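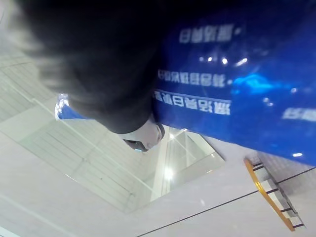

Wrist camera view: operator in a blue printed garment, ceiling and skylight behind.

Planning and Budgeting for a Wrist-Camera Arm: Frequently Asked Questions

These are the questions we get most often from shops and labs that are putting together a first equipment request. If yours is not covered, use the contact form and Kheri Shirima will get back to you.

What does a basic order include?

The Ploserura starter package has one arm, one gripper, one wrist camera, the controller, a mounting plate and the cables to connect them. It does not include a table, a computer or a light source. Those are quoted separately on request.

How much should I set aside beyond the purchase price?

Budget $3,000 for the first year on top of the quote. That covers spare gripper pads, a second set of camera cables, one calibration visit and shipping. Customers who run more than one shift should plan on two calibration visits.

Can I buy the arm now and the camera later?

Yes. The mounting holes are the same on every arm we sell. Buying the camera later means a separate calibration visit at the standard rate, so the total comes out higher. If your budget is split across two fiscal years, ask for a staged quote and we will put the visit in the second half.

What will the wrist camera see?

Whatever the wrist is pointed at. In normal work that is the gripper and the tabletop. When the arm is turned up or folded back, it may be the ceiling, the lights and the person standing next to it, and the picture may be upside down. The software can rotate the picture but it does not do so by default. Please think about this before you choose a location.

Do overhead lights and skylights matter?

They can. A bright light in view will wash out part of the picture, and shiny clothing or packaging will throw back glare spots. Most sites do fine with the lights they have. If your work area is under a skylight, add a shade to your facilities budget or ask us about the polarizing filter. We stock one that fits all current cameras.

Why are close objects blurry?

Two reasons. The standard lens has a fixed focus set for tabletop distance, and anything moving quickly will smear at the default shutter speed. The close-focus lens is an option on the order form. It can't be fitted in the field, so decide before you send the purchase order.

People will be near the arm. Does that change the quote?

It usually does. You will need a risk assessment, and depending on the result you may need a floor scanner or a fence. We do not perform the assessment ourselves. Drendadance and Atallah both take on small sites, and either one can bill you directly. If the camera will record staff or visitors, check your own privacy rules as well.

How long is the lead time?

Standard arms ship in 16 business days from receipt of a purchase order. The close-focus lens adds five. Orders placed in March take longer, as many schools and labs are closing out budgets then.

Do you lease?

We don't. Jostgate leases our equipment on two- and three-year terms. Ask them whether calibration is included, because it depends on the contract.

What power do I need?

One grounded wall outlet per arm, on a circuit not shared with compressors or heaters. Have an electrician confirm this before delivery. Rewiring is the item most often left out of requests we see.

How long will the arm last, and can I trade it in?

We support each model with parts for seven years after the last unit is sold. Trade-in credit is available on any arm with part number 107 or higher. Credit is applied to the new arm only and cannot be used for service visits.

How long is a quote valid?

Sixty days. We can reissue an expired quote, but prices for cameras and lenses may have changed.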